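**Ticket 538: Rendo hub drops two bedroom sensors overnight**

Opened by: Sadia Durrani
Product: Rendo hub (gen 2), Lostel contact sensors, Morelli dimmer
Priority: normal
Status: monitoring

## Symptoms

Both Lostel window sensors in the back bedroom go to "unavailable" between 1:00 and 2:00 a.m. and return after the hub is restarted. The Morelli dimmer in the same room stays online. Front door and kitchen sensors are unaffected. Battery level on both sensors reads above 50 percent.

## Log

**Wednesday, 9:10 a.m.** Pulled hub log. Last check-in from both sensors is within the same minute, followed by a route error. No firmware job was scheduled.

**9:40 a.m.** Moved hub from Zigbee channel 11 to 23. The 2.4 GHz router was on Wi-Fi channel 1, which overlaps with 11. Lostel sensors did not follow the change and had to be paired again by hand.

**10:25 a.m.** Re-paired both from the bedroom, window side first. Names and automations were kept. Signal on the far sensor is weak but steady.

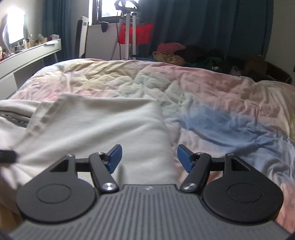
**11:00 a.m.** Checked routing table. Both sensors now use the dimmer as parent. Before the change they went through a Gonelgate plug in the hallway.

**11:15 a.m.** Found the plug on a Rendo schedule named "hall off," which cuts power to the outlet strip at 1:00 a.m. The plug loses power with the strip and stops relaying. Lostel sensors hold on to a dead parent and do not search for a new one until the hub restarts.

## Changes made

- Zigbee channel set to 23
- Gonelgate plug moved to an unswitched outlet
- "hall off" schedule left in place for the strip
- Check-in interval on both sensors set to 60 minutes (was on auto)

## Open items

Need two nights of logs before closing. If either sensor drops again, send the full route table along with the hub log, and do not restart the hub first. A restart clears the table.

Sensor firmware is one version behind. Update is on hold until the drops are ruled out.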